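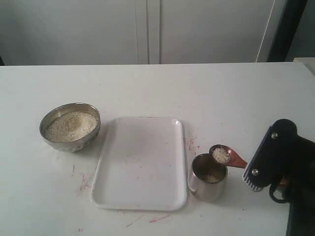
Drunalwood buys, checks, packs and sells rice. We sell to home cooks through our counter and to restaurants, bakeries and school kitchens by the sack. We also teach short classes in the room next to the packing area, mostly on how to cook plain rice well.

## How the company started

Joanne Sedgwick opened Drunalwood after nine years as a buyer for Uvico, a dry goods wholesaler that handled beans, flour, sugar and a little rice. Uvico carried three kinds: long, short and brown. Restaurant customers kept asking for others, and Joanne kept a notebook of what they asked for. When Uvico closed its local warehouse, she called the people in the notebook and rented half of the old Arnaud building, at 117 Mill Street. We have since taken over the other half.

The first year was two people and a hand truck. Huguette Charpentier did the books in the morning and filled bags in the afternoon. She still does the books. The bag filling has gone to other people, though she will step in during November, when orders for the holidays come in faster than we can close them.

We stock 24 kinds of rice at present. The list changes a little every year. A few have been on it from the beginning: a medium grain for everyday use, an aged long grain, a short sticky rice, and a round grain for pudding that sells far better than we expected.

## Checking the rice

Every lot gets looked at before it goes on the shelf. The work is done by hand at a white table under plain light, and it hasn't changed much over the years.

Valentin Huet runs the table. He takes a scoop from the top, the middle and the bottom of a sack and mixes the three in a bowl. From that he weighs out 100 grams and spreads it on a white tray. Broken grains are pushed to one side, chalky ones to another. Husks, stones and anything else that isn't rice are picked out and written down. What is left gets smelled and then cooked.

The tray has to be dry and clean each time, and it has to be white. We tried a blue one for a while on the theory that pale grains would show up better. They did, but the yellowed ones were harder to pick out, and we went back.

Cooking is done in small pots, one cup of rice at a time, with the same water for everything. We taste it hot and again after it has sat for an hour, as much of the rice we sell ends up in lunch boxes and on buffets. The results go on a card, and the card is stapled to the lot sheet. If you buy from us by the sack you can ask for a copy.

Lots that don't pass go back. If the only problem is too many broken grains, we sometimes keep the lot at a lower price and sell it as broken rice. It makes good porridge, and two of our restaurant customers prefer it.

## Packing and storage

Florian Pichon is in charge of the warehouse and the packing line. Sacks are kept off the floor and away from the outside walls, and the oldest lot goes out first. Spices, soap and anything else with a strong smell stay out of the building. Rice picks up odors, and we once lost a good part of a jasmine shipment to a neighbor's coffee delivery.

Home sizes are two, five and ten pounds, in paper bags with a folded and stitched top. The lot number is stamped on the back at the lower left. Please keep the bag or copy the number down if you pour the rice into a jar. It is the first thing we will ask for if something is wrong.

Our restaurant line is packed under the Zastitix name. The rice is the same and is checked the same way. The separate name dates from a time when we shared a truck with another supplier and needed our sacks to be easy to tell apart. Customers got used to it.

## Classes

Zoia Kostiuk teaches in Room 103, at the end of the hall past the counter. She cooked in hotel kitchens before coming here and started by answering questions at the counter, which took up so much of her day that we gave her a stove.

The basic class runs two hours. Students measure, rinse, soak and cook three kinds of rice and eat them side by side. There is no sauce. Zoia has people measure with whatever cup they use at home, so bring it along. A coffee mug is fine. What matters is using the same one for the rice and the water.

Other classes we run through the year:

- Pilaf and other rice cooked in broth
- Rice pudding, on the stove and in the oven
- Cooking for a crowd, for people who run church suppers, camps and the like
- Leftover rice, including how to cool it and how long to keep it
- A morning class for children eight and up, with an adult

Class size is kept to what the stove can handle. Aprons are provided. Please tell us about allergies when you sign up; the basic class uses only rice, water and salt, but butter, milk and nuts come into some of the others.

## Who we buy from

We buy directly from farms where we can, and through two importers where we can't. Joanne visits the domestic growers in September, at harvest. For rice from overseas we ask for a sample before we agree to a lot, and then check the lot against the sample when it arrives. If the two don't match, the shipment isn't put on sale until the question is settled.

Each shelf label gives the country, the harvest year and the name of the mill. When we don't know one of these, the label has a blank.

## Visiting and ordering

The counter is open from 9 a.m. to 5 p.m. and closes for half an hour at noon. Parking is behind the building. The loading dock is on the same side, so please leave the two spaces nearest the ramp free.

You can buy any amount at the counter, down to a single cup, which is a cheap way to try a kind you haven't cooked before. Sack orders placed before 2 p.m. are ready the next working day. Delivery is available within the county for orders of four sacks or more.

For sack prices, ask for Florian. For classes, ask for Zoia. Questions about an invoice go to Huguette, who is in until 1 p.m.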